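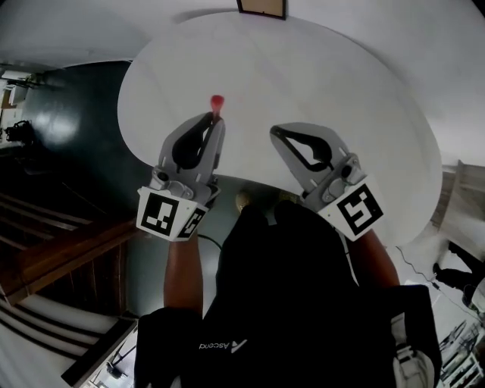 Ehsan Dogar
Pastlow Student Robotics Club, Drastotholm
2020-10-14

3. Collecting the demonstrations

Figure 1. A club member holding the two-fingered gripper open over the round white table, with the small red object on the tabletop and the marker blocks mounted on the gripper.

3.1 How the club sessions ran

When we first planned the Nasution project, back in May, we imagined that most of our time would go into the learning side of things, and that gathering demonstrations would be a pleasant afternoon or two with snacks. It became the larger part of the work, and I think the students would agree that it was also the part where they learned the most. By the end the club had recorded 3,583 demonstrations of a short pick-and-place task, all of them made by hand with the gripper shown in Figure 1, and all of them made by students who had never worked on a robot before joining us.

The task itself is a humble one. A student stands at the table, brings the open fingers over a small object, closes them, lifts, and sets the object down again somewhere else on the tabletop. We asked for a short pause with the fingers open before each grasp, like the one in the figure, so that every recording would begin from a similar moment and could be lined up with the others later on. Some students found the pause a little silly at first (and said so, cheerfully), but it saved us a great deal of trimming.

3.2 Keeping track of the hand

The position of the gripper is worked out from the square black patterns printed on the white blocks below the fingers. Each block carries patterns on more than one side, and our hope was that at least one would stay readable while the wrist turned. This mostly held, although a forearm could still get between a pattern and the camera, especially when a student reached across the table. We dropped any recording in which both blocks were lost for more than 5 frames in a row, and the counts given in this paper are what was left after that.

The black pads on the inner faces of the fingers deserve a word too, for they gave the club its longest argument of the season. One group wanted to replace them before each session and the other wanted to leave them alone and let them wear. We left them alone – partly out of thrift – and noted the session number with each recording so that anyone who wishes to look for an effect of wear can do so.

3.3 Practice and sharing out the work

Every student made 70 practice grasps before any of their recordings were kept. We chose that number after watching the first few members settle in, and I would not defend it too strongly. After that, students worked in turns of 100 demonstrations, with a partner looking after the Cania recording software and calling out when to begin. Partners then traded places, and this kept both jobs familiar to everybody. Turns were allowed to end early if an arm got tired, and the unfinished part was simply carried over to the next meeting.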